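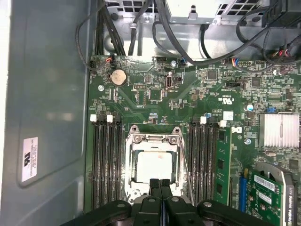 Family accounts and the new teen messaging limits on Clideck

ruvis_mum
Posted December 2025

Hi all, long post, so put the kettle on. Our two both use Clideck for netball and drama club chats, and last week the younger one's account was switched over to the restricted messaging setting. She can only get messages from people she already follows, and group invites go into a holding folder that a parent has to approve. I'm in favour of it in principle, I really am, but the netball group has 24 people in it and every time the coach starts a new thread for a game I get another approval request (I had 8 in one evening!). Has anyone found a way to approve a whole club at once? I've been through the family settings on my phone and on the laptop and I can't find anything.

dalside_dad
Same in our house. You can approve an organiser instead of a group, but only on the website, not the app. Family page, then Contacts, then tap the organiser's name and choose "always allow groups from this person". It took me most of a Saturday-style lie-in to find it, so I hope that spares you some bother. It doesn't clear requests already sitting there – you'll still have to do those by hand, sorry.

teapot_and_tabs
I'm going to be the grumpy one and say I don't love any of it. My son is 15, he's sensible, and he was the one who explained to me what the holding folder was. Now he has to ask his mother before he can join a chat about a chemistry assignment. I'd much sooner they put the effort into answering reports properly. We reported a nasty account in May and got the automatic reply and then nothing at all. 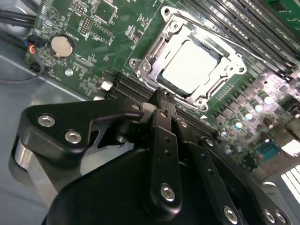
And before anyone says it, yes, I know I can loosen the setting myself. I did, and it went back to the default when he changed his password. I've now done it twice. If it's going to be my decision then I'd like it to stay decided, that's all I'm asking.

ruvis_mum
Thank you so much dalside_dad, found it! It was hiding under the little arrow beside her name, which I'd never have tried. Teapot, I do take your point about reports, ours went the same way. I suppose my daughter is a fair bit younger, and I sleep better knowing strangers can't message her out of the blue.

Đorđević
I look after the parent page for our swim club, so I've had a lot of these questions lately. One thing to add: the "always allow" choice covers groups of up to roughly 2000 members, and anything larger goes back to the holding folder whoever started it. That won't matter for netball, but it caught out families in the big regional swap group. As for the password business, I've seen that too. Try changing the setting from the parent login while your son is signed out everywhere. It held for 5 families at our club and didn't for one.

teapot_and_tabs
Well, I'll give that a go tonight, thank you. Still grumpy, mind you, but I do appreciate you writing it all out.

dalside_dad
I'm with ruvis_mum on the defaults, for what it's worth. It's easier to open a door for a kid who's ready than to go round closing them all afterwards. But 15 and 12 shouldn't be getting the same setting, I'd agree with you there.

ruvis_mum
Down to three requests left in the folder now. One of them is from the coach's old account, so I'll check with her at training before I let that one through.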